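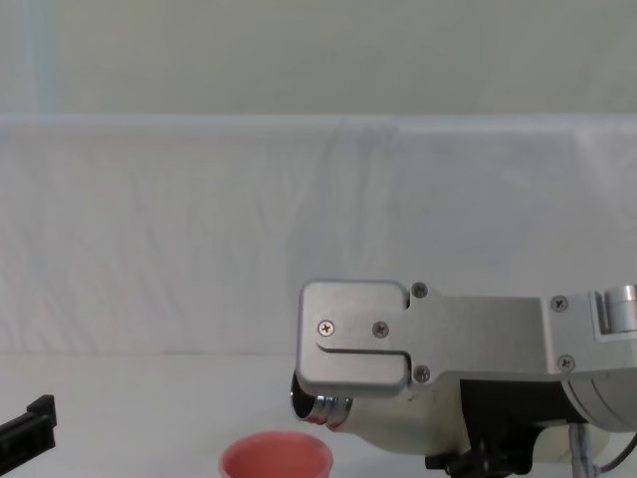
Pridstead Workshop, a shared workshop with 20 benches, has released the plans for the two-arm tabletop robot its members have been building since December. The drawings, parts list and control software can be downloaded free of charge from the workshop's website. The first wrist bracket was printed in plastic and flexed under load. Its replacement is made of flat aluminum plates bolted together, with Phillips-head screws throughout, so it can be taken apart with an ordinary screwdriver. The bracket sits on top of the off-white arm housing, and the cables run down from the underside of the arm, clear of the plates.

The project is named Tranov. It was started by Lewis Pringle, a retired elevator mechanic, and Uzma Rajput, who writes the control software. Both are members of the workshop and work on the robot in the evenings.

"We wanted a pair of arms that a person could build on a bench and repair on the same bench," said Pringle. "The plates are cut on the band saw and finished with a file. If you bend one, you make another one."

Parts for the complete two-arm build cost $900 at the prices the group paid. That figure covers the motors, power supply, controller board, plate stock and fasteners. It does not include a computer. Builders who already own a suitable power supply can expect to pay $800. The parts list gives the size and length of every fastener and marks the items that may be swapped for whatever is on hand.

Test work so far has used light household items on a plain white tabletop, mostly cups. The arms are driven by hand controls or by a saved list of positions. Rajput said the software will stay simple until more people have built the hardware.

"Right now you move an arm, save the position, move it again and save that," she said. "Then you play it back. The settings are in one text file. People can change the speed limits there, and we ask them to start low."

The release includes a build manual in 7 chapters, written by Mulugeta Woldegiorgis. It covers cutting and drilling the plates, assembling the wrist, mounting the grippers, wiring, first power-up, calibration and routine checks. The wiring chapter was rewritten after two members followed the first draft and connected the same motor in different ways. Woldegiorgis recommends reading it through before buying any cable.

Known problems are listed at the back of the manual. The wrist screws need to be checked for tightness after the first few hours of use. Calibration is lost if the power is cut while an arm is moving, and has to be repeated. The grippers do not hold wet or very smooth objects well. A revised gripper pad is being tested and will be added to the plans when it is ready.

The workshop will hold a build course in March 2026 at its Cullinane Street address. Participants will assemble one arm each, using plates cut beforehand, and may take it home. No programming experience is required, but they should be comfortable with a hand drill and a soldering iron. Places are booked through the front desk, and members have first choice.

Tranov plans may be used, changed and shared by anyone, including for paid work, as long as the original authors are credited. Corrections to the drawings can be sent through the project page. Please give the sheet number and revision letter with each correction.

**Press contact:** Fiona Jardine, Pridstead Workshop. Members of the press may visit during open evenings by arrangement.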